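Tralthorpe Workshop Notes
Tips: Software for Gripper Work in Kitchens, Baths and Sheds

Updated April 2021

These tips cover the software side of small manipulation jobs: picking up cans, bottles, cloths and lids in rooms that were not built for it. Hardware is covered on the Brustham pages.

Set the clock first

Put every device on one time source before recording anything. A two-frame offset between the camera stream and the finger width log will not show up in playback. It will show up in the trained policy, which closes early or late. Run the sync check at the start of the day and again after any battery change. If the check reports more than 38 milliseconds, stop and restart both loggers. Restarting only one of them makes it worse.

Name files by task, then surface, then run number. Dates in file names sort badly once two people are working on the same job.

Calibrate where you work

A calibration done on the bench is valid on the bench. Lenses shift when a tool is carried in a bag with other tools. Wipe the lens with a dry cloth, fix the board to something flat and take 37 views, with a third of them near the corners of the image. Throw out any view with motion blur. Reprojection error under half a pixel is fine for household objects. Chasing a lower number costs an afternoon and changes nothing at the fingertips.

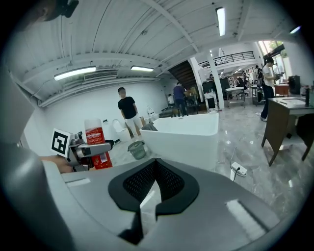

Marker tracking fails more often from lighting than from distance. Lower the exposure until the white cells of the marker stop bleeding into the black border, then raise the gain to recover the rest. Fluorescent tubes on a white ceiling, with a polished marble floor throwing them back up, are a hard case: auto exposure meters on the bright areas and keeps moving as the tool turns. Lock it. Keep the square marker on the side of the gripper facing the other camera during the approach to the can, and plan the wrist angle around that. If the pose flips between two solutions, filter on the previous frame and reject any jump in rotation the hand could not make.

Mask the tool body

The housing of the tool takes up a large part of a wide-angle view and never moves relative to the lens. Visual odometry will happily lock onto it and report that the tool is standing still. Draw the mask once per tool, save it with the calibration file, and apply it before feature extraction. Grow the mask by a few pixels to catch reflections on glossy plastic. People walking through the background need a separate mask - the Draltico segmenter is slow but good enough offline.

Mapping pass

Before the first run, walk the room slowly with the tool and build the map. Aim for 200 keyframes in a room of ordinary size. Include the floor, the furniture edges and anything with printed text on it. Plain white walls give the tracker very little, so do not turn to face one at close range. Close the loop by ending where you started. If somebody moves a table later, redo the pass.

Planner settings for upright objects

Spray cans and bottles tip when pushed above the middle. Set the approach to horizontal, with the last stretch at low speed, and center the fingers on the lower half of the body. Caps come off, so exclude them from the grasp region. In Lashari the setting is called "keepout" and is off by default. Leave collision padding at 2 centimeters for the table and drop it to zero for the target object, or the planner will refuse every grasp.

Log the rejected plans as well as the accepted ones. They take little disk space and are the quickest way to find a bad padding value.

End of day

Copy the data, verify the checksums, then clear the cards. Play back one run from each task at full speed with the pose overlay on. Label failures the same day.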